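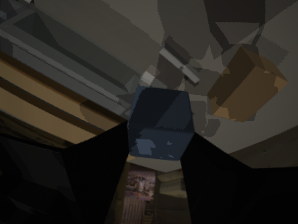 Learning to bake bread badly, and then a bit less badly

December 4, 2018

I have been promising a post about bread since August, when I came home from a week at Liudmyla Dmytriv's house with a jam jar of her rye starter wrapped in two tea towels and a carrier bag, holding it on my lap the whole train journey like a very small, sour-smelling child. She has kept hers going for 13 years. I managed to nearly kill mine in nine days, which must be some sort of record, so if you have come here for expert advice I'm afraid you've taken a wrong turning (but do stay, the kettle's on).

My trouble was that I kept forgetting to feed it. Then I'd remember, feel dreadful, and feed it far too much, and the poor thing would sulk at the back of the worktop with a grey puddle on top. I rang Liudmyla in a bit of a state and she laughed at me for a good long while, and then told me to pour off the puddle, keep one spoonful and start again with warm water and decent flour. By the Thursday it had climbed right up the jar and lifted the lid!

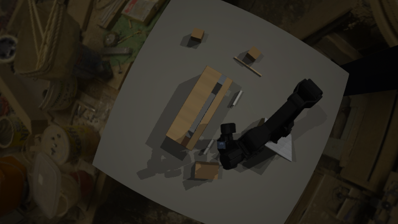
The flour did make a difference, I must say. I had been using whatever was in the cupboard, and I'm fairly sure some of it had moved house with us. Now I get a big bag from Du Plessis, the little mill shop out past the garden centre, where they'll let you have a scoop of the dark rye to try if you ask nicely. It drinks up a lot more water than the white does, so the dough feels all wrong at first, more like something you'd point a wall with, and you have to hold your nerve and not keep adding flour the way I did for my first three loaves. We ate those as toast. A great deal of toast.

What I do these days is 300 grams of the rye, the same again of strong white, a good spoonful of salt and enough water to make a sticky mess. Mix it before bed, leave it in the big bowl under a plate, and in the morning tip it into an oiled tin and wait until it has crept up near the rim. In our kitchen in winter that can be nearly lunchtime. My oven runs hot on the left, so I turn the tin after 30 minutes, and I put a tray of water underneath for the crust. And then you must leave it alone until it's cold, and I am hopeless at that part. I've had the end off every single one.

Yesenia Mamani from choir has asked for some of the starter, so it will be going off to a new home on Sunday in another jam jar. I've written the feeding days on the label for her in large letters. She wants to try it with caraway seeds, and I said I'd bring the butter. If any of you have managed a rye loaf with walnuts in that didn't go purple in the middle, please do leave me a comment, I've had two goes at it now and would love to know what I'm doing wrong.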